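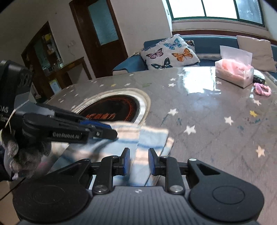

Surely the fingers should just open when the power drops, was the objection from the back row on Thursday, and it's a fair one, so start there.

Week 22 notes – gripper faults (Wurlow case)

No. Depends what's being held. Cloth, fine, it drops. Glass or a hot pan, not fine. Default state on power loss is a design choice, write it down before you build.

What happened at Wurlow: two-finger gripper, pads closing on folded cotton. Controller reported "grasp OK" on 47 cycles in a row. Cloth was held in 44 of them. The other three, fingers had shut pad to pad on nothing, and the arm carried on to the next step regardless.

Cause – threshold. Thin fabric and no fabric gave nearly the same finger gap. Motor current no help either, both read as a firm close. Frota (the logging software) rounded the gap before saving it, so the diffrence was lost.

Second fault, same day: pivot screw on one linkage backed off, finger sat skewed. Missed at the morning check becuase the check was done with fingers closed. Do it open AND closed.

For tutorial: read the Trilthorpe checklist, sections 2 and 5. Bring a one page fault tree. Colour is fine, pencil is fine.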